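Home | News | Newsletter | Shop Floor | Contact

Filed under: Laundry & Linens

26/05/2024 | by the Plestano newsletter desk

I gave in and bought baskets! Six of them, the woven olive-green kind with handle slots, after a whole winter of stacking clean shirts on the back of a chair and watching them slide off. I had some 57 T-shirts when I finally emptied the dresser (I'm keeping most of them, don't write in) and it took me one long evening to get through the pile.

My method is nothing fancy. Sleeves in, sides to the middle, then fold up from the hem so the print ends up on top. I like seeing the print, otherwise I'm digging for the one I want and everything comes undone again. Darks get their own basket, and so do the pajamas.

A few of you asked about the holes in the weave. They don't bother me, and I haven't snagged anything yet. The handles are the good part, you can carry one upstairs with a phone in your other hand.
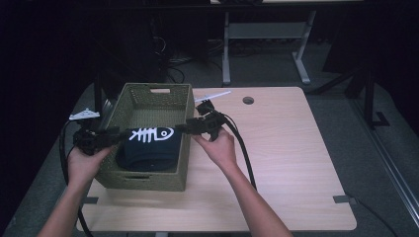

Fish-bone print on top, folded in the green basket.

Next up is the sock drawer, which I'm putting off until September. Send me your sock tricks, please!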